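The Carrot at Sindia

The invitation said two o'clock and there were sandwiches, so I went.

I write for a newsletter that goes out to people who own kennels, catteries and boarding farms. It has fewer readers than it used to. My editor, who is also my sister-in-law, had forwarded me the email with a single line of her own at the top: "You'll hate this, please go." The email was from a company called Sindia, out past the bus garage in Ullbridge, and it promised an open day and "a first look at the future of animal care labor." I have cleaned enough runs in my life to have opinions on animal care labor.

Ullbridge on 2025-06-20 was hot and smelled of cut grass. The building had been a carpet showroom. You could still see the marks on the floor where the racks of samples had been bolted down, long pale strips, and someone had arranged folding chairs between them so that the strips ran like lanes in a swimming pool. I took a chair in the second lane. A man beside me was fanning himself with the program.

"Are you an investor?" he asked.

"No. Are you?"

"I sell flooring," he said, and looked down at it sadly.

Evanthia Sotiropoulos came out at ten past. I had expected somebody young in white sneakers, and she was about my own age and wore a gray cardigan with a pen clipped to the neck. She'd built the company, she told us, on money from her father's business, Sotiropoulos, which made hinges. She said this as if hinges were something to live down. Then she told us the product was called Lelleo, and that Lelleo was going to tidy up after animals so that people could spend their time with them.

I wrote down: who spends time with them now?

There was a film. In the film a woman with clean hair sat on a clean floor and laughed at a spaniel. Nobody in the trade sits on the floor with that kind of pants on. The film ended with the price, which was 149 dollars a week on a lease, and the letters stayed up on the wall a good while after the music stopped because the person running the laptop couldn't find the next slide.

"A week," said the flooring man.

"That's what it says."

"What do you pay a kid?"

I told him, and he whistled, and a woman in front turned around to see which of us had done it.

They took us through to the back in two groups. I was in the second. The first group came out as we went in and I tried to read their faces, the way you do outside a movie theater, but they only looked like people who wanted a drink of water.

The back room had white counters and a sink. The engineer in charge was a tall woman named Kerttu Räsänen, who had a cold. She did not seem to have been told to be charming. She blew her nose, put the tissue in her pocket, washed her hands at the sink for a long time and then stood next to the arm with her wrists crossed in front of her.

"It picks things up," she said. "I will show you it picking things up."

"What kinds of things?" asked the woman who had turned around.

"These kinds."

She meant what was on the tray. I leaned in with the rest. I'd been picturing a kennel floor, I suppose, the real thing at six in the morning, with the bedding dragged out and the bowl upside down and worse. A tray of toys looked to me like a child's birthday game, the kind where they throw a cloth over it and you have to remember what was there.

"Where's the dog?" I said.

Kerttu Räsänen looked at me. "There is no dog."

"I thought it was for dogs."

"It is for after the dogs."

"Has it ever been in a room with one?"

She glanced toward the door, where Evanthia Sotiropoulos was talking to a man from the county. "In March," she said. "For one afternoon."

"And?"

"The dog barked for the whole afternoon. We learned that the dog does not like it."

I wrote that down too, and underlined it. It was the first thing I'd heard all day that I believed without having to think it over.

She started the arm. I'll be fair to it. It didn't jerk or whine, and it didn't hurry. It came down over the tray like an old man lowering himself into a bath, and it stopped, and it stopped some more. The woman in front of me shifted her handbag to the other shoulder. Somebody's phone buzzed. The arm moved a little to one side, thought better of it and moved back.

"Is it stuck?" the flooring man whispered.

"It is deciding," said Kerttu Räsänen, who must have had good ears under that cold.

I have seen a girl of sixteen clear a run of chewed rope and squeaky toys in the time it takes to say so, with a terrier hanging off her sleeve, singing. I thought about her while the arm was deciding. Her name was Bridie and she left to do nails. She was the best I ever had. If you'd asked me what she was worth a week I would have said more than 149 dollars, and I hadn't paid her more than that, not for the hours she did at the beginning. I moved my notebook to my other hand.

Then the two fingers went around the carrot and closed.

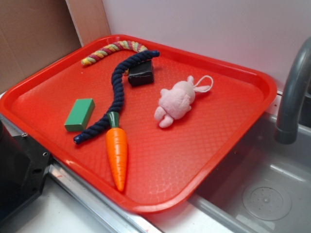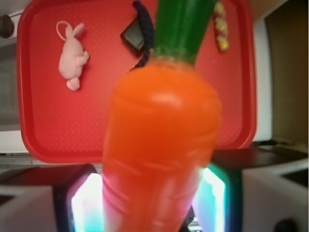 A few people clapped. It was the kind of clapping you get on airplanes. The flooring man clapped with one hand on his program and the county man, who had come in late, clapped because the rest had.

"Can it do the rope?" I asked.

"Sometimes."

"How often is sometimes?"

"Out of the last 18 tries," she said, "I would not want to tell you."

"But you'd lease it to me."

"I would not lease you anything," said Kerttu Räsänen. "I am not in sales."

Evanthia Sotiropoulos had made her way to the front by then. She put her hand on the counter and smiled at all of us and said that rope was a very exciting problem. She said soft things were the frontier. A kennel was full of soft things, wasn't it? She was looking at my name badge when she said it, so I felt I had to answer.

"It's full of wet things, mostly," I said.

"Wet is on the roadmap."

"And heavy things. And things that somebody's swallowed half of."

She laughed, and it was a nice laugh, I have to say. She had a way of taking what you threw at her and setting it down on a shelf as if you'd brought it as a gift. I could see how she'd gotten the money out of the hinges. She asked how long I'd been in the business and I told her, and she asked what the worst part was, and I opened my mouth to say the cleaning. What I said was the phone calls. You have to call the owner when something's gone wrong. You stand in the office with the dog's folder in front of you and the number ringing, and you look at the little box where they've written what he likes to eat.

"Well," she said. "That we can't do."

"No."

"I wouldn't want to."

She touched my arm and moved along to the woman with the handbag, who wanted to know if it could fold laundry.

I ate two sandwiches in the old showroom, egg, and put a third in a napkin for the drive. The flooring man was on his knees by the wall, picking at one of the pale strips with a thumbnail. He said it was a good subfloor and it was a crime what they'd done to it. He gave me his card. I asked if he'd buy one of the arms if he had a kennel, and he said he wouldn't buy a kennel.

On my way out to the car I passed the side door. Kerttu Räsänen was out there on an upturned crate with her face to the sun and her eyes closed. I'd have gone on by, but my shoes were loud on the gravel.

"You have a kennel," she said, without opening her eyes.

"Had. I sold it. I write about them now."

"You will write that it is slow."

"It is slow."

"Yes." She found the tissue in her pocket. "A year ago it could not find the carrot. It went to the place where the carrot was the day before, and it closed on nothing, and it was very pleased with itself. All of last summer it was like this. I would come in at seven and put the carrot in a new place, and it would go to the old place."

"What changed?"

"I kept moving the carrot," she said.

There didn't seem to be anything to say to that. I offered her the sandwich. She unwrapped it and looked inside it and asked if there was mustard, and I said it was egg, and she ate it anyway, in about four bites, like someone who'd been in since seven.

"Don't let her put it in with dogs," I said. "Not boarders. They're already upset."

"I told her this in March."

"What did she say?"

"That the dog would get used to it."

A bus pulled out of the garage across the road and we waited for it to go by. I thought of Bridie again, the first week, before she was any good, when she was frightened of the big ones and used to stand outside the gate with the bucket held in front of her. I'd been short with her. I had told my sister-in-law she wouldn't last.

I wrote the piece that night at the kitchen table. I said it was slow and it cost too much and it had met one dog. I said there was no earthly reason for any reader of ours to spend a dollar on it. My sister-in-law ran it under the headline I'd given her and took out the paragraph about the engineer, which she said was going nowhere, and asked me whether I had kept the receipt for the gas.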